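Weekly checklist, mobile two-arm robot, drawer cell
Site: Dondby, room at the end of the corridor
Filled in by: Honeylyn Padilla
Checked by: Rodel Saludo
Period: February, third check

1. Emergency stop, wall button. OK
Pressed once with the arms at rest. Both arms lost power. Reset with the key, no error on the screen.

2. Emergency stop, hand unit. OK, with comment
Works, but the rubber cover is getting hard. I have asked Venditov for a new one.

3. Battery and charger. OK
Charged to 90 percent before start. The charger plug was warm after use, as in the previous check. Please continue to feel it by hand each time.

4. Arm covers and screws. OK
All visible screws of the right arm were checked with the small driver. One screw near the wrist took a quarter turn. Marked it with paint.

5. Arm cables. Comment
The cable at the side of the right arm must have slack when the arm is raised. Raise the arm slowly and watch the connector. If the cable becomes tight, stop and call Rodel. Do not pull it longer by hand.

6. Hands. OK
Opened and closed 15 times without load, then a hold test with an object above the desk edge. The fingers of the right hand closed evenly. Clean between the fingers with a dry cloth only. 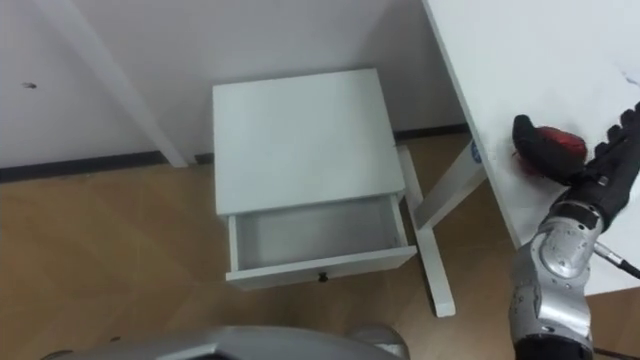

Item 7, right hand with the red and black object at the desk edge, drawer open.

7. Furniture position. Needs attention
The bedside table must stand against the wall and the drawer must be empty before the run. Both are correct. My worry is the space between the bedside table and the desk: a slanted desk leg passes close to the right side of the table, and the arm can touch it when it goes down to the drawer. Keep the arm speed at 30 percent in this area — also for short tests.

8. Floor. OK
Swept before start. No loose cables where the base drives.

9. Log and software. Not done
The Cirillo log program did not open. I tried 3 times. The numbers for item 6 are on paper in the Griton folder.

Comments of the checker
Items 1 to 6 accepted. For item 7, I would like to move the desk a little to the right, but then the stored positions must be taught again, so we wait until the present series is finished. Until then the speed limit stays. Item 9 is open, I will look at the computer myself — please do not reinstall anything. R.S.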